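Search this site Search for: Go

A visit to the Osstead textbook fair
September 13, 2025
Posted by the site editor

The leaflet promised "every engineering title your course will ask for". I took the train to Osstead with a list of 19 books, mostly second-year structures and materials, and came home with 2.

The hall was full enough. Palomino had the big stand by the door and a banner claiming 2,557 titles in stock. I asked for a statics text with the worked answers in the back and was handed a tablet to search it myself. It found the book, in an edition three behind the one my course uses, at the new price. When I asked what had changed between editions, the man said the chapters were "refreshed". I compared two copies on the table. The problems had been renumbered and the cover was blue.

Wellix sells solution manuals by subscription. The demonstration was smooth until I picked a beam problem of my own, and then the answer came out with the wrong sign on the shear force. They said it would be looked at. They said much the same about another page when I tried the service in March.
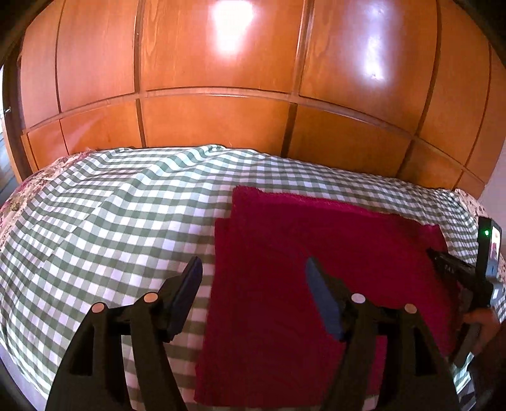
Viva, the second-hand dealer at the back, was more use. Prices were pencilled inside the covers and you could sit down and read. I paid 17 pounds for a fatigue and fracture text with somebody's notes in the margins, and a bit less for a book of tables. Neither was on my list.

Entry was free, though the cloakroom wasn't. I'd go again for the Viva table and skip the talks, which were sales pitches with chairs.

Recent posts
Do you need the newest edition?
Renting textbooks: the small print
Solution manuals and where the errors hide
Selling your books after finals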